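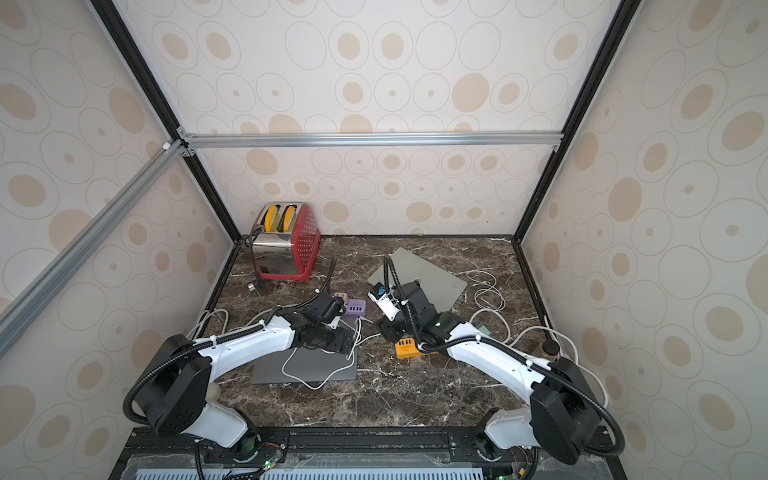 A drawer full of adapters is not a plan, one reader from Dornora wrote to us in June, after the housing firm Olon put out its new advice on keeping kitchen worktops clear. She has a point.

Olon's leaflet runs to eight pages and tells tenants to pick one spot for chargers, hubs and cables, well away from the toaster and the kettle. Fine so far. It then suggests the Ernel, a lidded cable box made by Hamann, which tenants can order through Olon's own website. The leaflet says that "most clutter disappears" once a home has one. It doesn't say who checked.

Olon told us it had heard from 1097 households before writing the advice. Asked how many of them had tried the box, it said nine. Three of those had stopped using it within a month, mainly because the lid wouldn't shut over anything bulkier than a phone charger.

Hamann says a larger version is being looked at - it gave no date and no price.

Some of the leaflet is plain good sense. Unplug the toaster before wiping round it, coil white leads separately so you can tell them apart, and get rid of hubs that no longer fit anything you own. None of that needs a box. The leaflet goes out with the next rent letters.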